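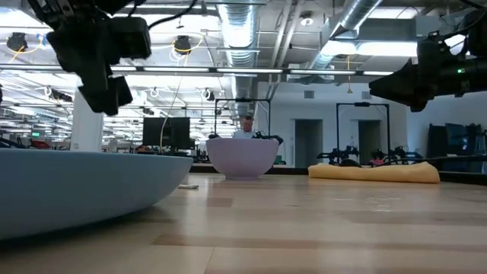

A light blue bowl and a lavender one on a wooden tabletop.

Food festivals should sell smaller portions
By Annapurna Chowdary
24 Feb 2025

I went to the Skuvatgate street food weekend in November with an empty stomach and left after three stalls. I wasn't tired of it. I was full, and I had spent 35 dollars. There were 60 vendors on the map they gave me at the gate, so I missed 57 of them.

Most festivals in this area work the same way. You pay to get in, you stand in line, and then you are handed a dinner. The dumplings at Somogyi came ten to an order. They were good dumplings, and I would have been happy with two. The woman ahead of me asked for a half order and was told the register didn't have a button for it.

I think every vendor at a festival like this should have to offer a tasting size at a low fixed price, next to whatever else they want to sell. People who come for lunch can still buy lunch.
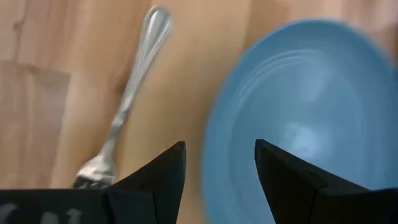
The usual objection comes from the vendors, and it deserves an answer. Wálter Quintero has run the Pavska grill stand for years, and he told me small plates cost him almost as much work as big ones. Somebody still has to take the money, fill the plate and hand it over. On a busy Saturday he serves 800 people, and he doesn't want that to become 800 people coming back for three different things.

That is a fair point, but part of it is the organizers' problem. Stall fees at Skuvatgate are set as if every sale were a full meal. Lower the fee for stands that offer a tasting size, or sell tickets at the gate so that cash never comes into it, and the math changes. The Clutska harvest fair did tickets last fall. The lines moved faster than any I stood in at Skuvatgate, and I ate at nine stands – including a pickled fish place I would never have risked a full plate on.

I'd also cut the number of vendors if that's what it takes. Sixty is too many for one parking lot anyway, and four of them were selling the same loaded fries.

Applications for the next Skuvatgate weekend open this spring. The vendor form has a section on menu and pricing, and a required tasting size would fit there in one line.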